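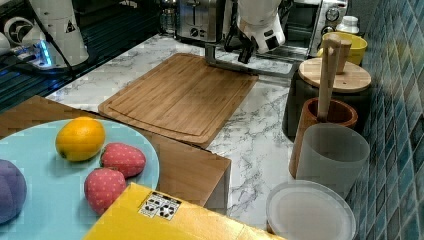

3.2 What stays out on the worktop

The second part of the Preststead survey dealt with the worktop only. Cupboards and drawers are covered in 3.1 and not repeated. Households filled in the Shehu sheet themselves, one line per item left out overnight, then a second sheet a week later. 341 sheets came back, 155 of them with both halves complete. The rest used where possible, see notes to Table 4.

Main finding is a dull one. Things stay where they are plugged in. Toasters and small ovens hardly moved between the first sheet and the second, and when they did it was along the same wall. Containers moved a lot more. Lids most of all, and lids were also the item most often left off the sheet altogether, which we only noticed when checking against the photographs.

Figure 1. Worktop with cutting board in the working area, toaster and toaster oven along the back, containers in a row at the right against blue mosaic tile.

The layout in Figure 1 is what we call back-and-side in the coding. Appliances on the back line, containers down one side, middle kept for the board. The yellow bowl in front of the toaster oven was coded as "parked", meaning it stands in front of an appliance and would need shifting before the door could be used comfortably. The round white lid at the near end of the right-hand row was coded "loose lid". The canister with the bamboo lid counts as closed storage, the wooden utensil holder as open.

Parked items turned out to be a nuisance to code. Two coders disagreed on bowls more than on anything else, mainly over how far in front still counts as in front. We settled on the width of a hand. Not elegant but it held up on the second pass, and the Gundix scheme has nothing better to offer for small kitchens.

Cutting boards need a word. The sheet asked if the board was "put away" or "left out" and a good many people ticked both. Follow-up calls suggested they own more than one, a thin one in the cupboard and a heavier one that lives on the worktop. Boards with a juice groove were mostly described as the heavy sort. We did not ask about weight so this is as far as it goes.

Open utensil holders were nearly always within reach of the board, to one side. Right or left seemed to follow the cooker and not the hand of the person cooking, though handedness was only asked on the later verson of the sheet and the numbers are thin. Left for the Grirkow follow-up, planned for November.

We use cookies to improve your experience on this site. Accept all | Manage preferences

Spacing between containers wasn't measured. Should of been, in hindsight, as several respondents wrote in the margin that wiping behind the row was the reason they moved anything at all.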